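Founders' Board > Funding and Grants > Convertible note or priced round for a small first raise?

Stullska_ops
December 29, 2021
We're a three-person company selling repair scheduling software to shops that fix shoes, bags and luggage. 79 paying shops so far, all month to month. We have two people willing to put money in and one small fund that says it will follow if the terms are clean. The two individuals want a convertible note with 8 percent interest and a cap. The fund says it would prefer a priced round but can live with a note. Our lawyer quoted a lot more for the priced round and we don't have much cash. Has anyone here done both and would you do the note again?

Araceli Ayala
I did a note first and then a priced round at my last company. The note was quick. Paperwork took 10 days, most of it waiting for signatures. The trouble came later. We had signed notes with different caps at different times, and when the priced round came the founders' share was a good deal smaller than any of us had worked out. If you do a note, use one cap for everyone and make a spreadsheet of what happens at conversion before you sign anything.

carvalho_k
Agree on the spreadsheet. Don't agree that the note is the problem. The problem is stacking them. One note, one cap, one closing date is fine. For a company with 79 customers a priced round is a waste of legal fees.

Higinio Ventura
I would go the other way. A note has a maturity date. Ours came due in August while we were still talking to funds, and one holder asked for repayment. He had every right to. We got an extension but had to lower the cap to get it. With a priced round you pay the lawyer once and there is no date hanging over you.

carvalho_k
You could have asked for a longer maturity at the start. Most people never ask.

Higinio Ventura
We did ask. They said no. Not everybody has investors lined up behind the first one.

Stullska_ops
Thanks, this helps. The draft has a maturity of 24 months. It also says the holders can choose between repayment and conversion if we get sold before then. Is that normal?

Araceli Ayala
It's common. Read what multiple they get on repayment. Some drafts say one times, some say two. On a small sale that second one can take most of the money.

tridovetti
Different question for the OP. What does the fund want for following? If they are asking for pro rata rights and a board seat on a note, I would slow down. A board seat before there is a priced round is a lot to give for a small check.

Stullska_ops
No board seat. Pro rata and quarterly numbers. I also asked whether they'd look at our intake screen, since shops log every item with a photo and that's the part customers like. A black monk-strap shoe on a white cloth:

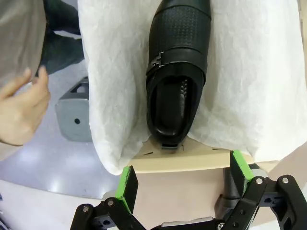 Zarholm: quarterly numbers are fine, but get it in writing which numbers. We agreed to "regular financial reporting" and ended up building a monthly pack for a holder with a tiny stake. Revenue, cash, headcount and customer count should be enough at your size.

carvalho_k
Same here. Also put in that a majority of holders by amount can amend the note for all of them. Then if maturity comes up you are not chasing every single person.

Higinio Ventura
That clause would have saved us. With two individuals and a fund, check who makes up the majority, though. If the fund holds more than half, it decides alone.

Stullska_ops
It would, by a little. I'll raise that with the lawyer. Leaning toward the note with one cap, and I'll ask for 36 months and see what they say.

Araceli Ayala
Ask for the repayment multiple in the same email. Easier to settle both at once.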